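Student Projects > Color in Everyday Places
January 27, 2025 | By Do-yoon Kwak

Repainting the Culholm Reading Room: What We Learned About Color and Finding Your Way

When I started this project I thought it would be mostly about paint, and I was looking forward to the paint part very much. The reading room at Culholm has been the same shade of oatmeal for as long as any of the staff can remember, and people get lost in it, which sounds silly until you try to find the map drawers on your first visit. My question was a simple one: would strong, plain colors on the ends of the shelves help visitors get where they wanted to go without having to ask?

I spent most of December reading older signage studies and sitting by the front desk with a notebook (and a great deal of tea, for which I thank the desk staff warmly). Over that stretch I logged 867 visits. In 64 of them the visitor came back to the desk to ask for directions a second time, and those are the people I kept thinking about when I sat down to choose colors.
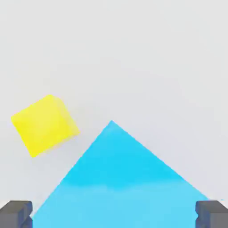

Yellow and blue were the pair I kept coming back to. They stay apart from each other even in the weak light at the back of the room, and most of the people I talked with could name them without stopping to think, whereas my lovely sage green was called gray, khaki, mint and once "sort of hospital." I was sorry to let it go! Yellow went to the local history shelves and blue to the maps and atlases, with everything else left oatmeal for now.

The trial ran for nine days on painted card panels, since the building's managers quite reasonably wanted to see results before anyone opened a can. Repeat questions at the desk went down, though visits were down too because of the snow, so I would be careful about leaning on that. What I trust more is the short chats I had with visitors on the way out. Nearly all of them remembered which color they had walked toward, including a gentleman who had come over from Ciltwood to look up one parish boundary and stayed until closing.

If I did it again I would put the panels up higher. The ones by the radiator curled badly, and two had to be remade.

Last updated: January 27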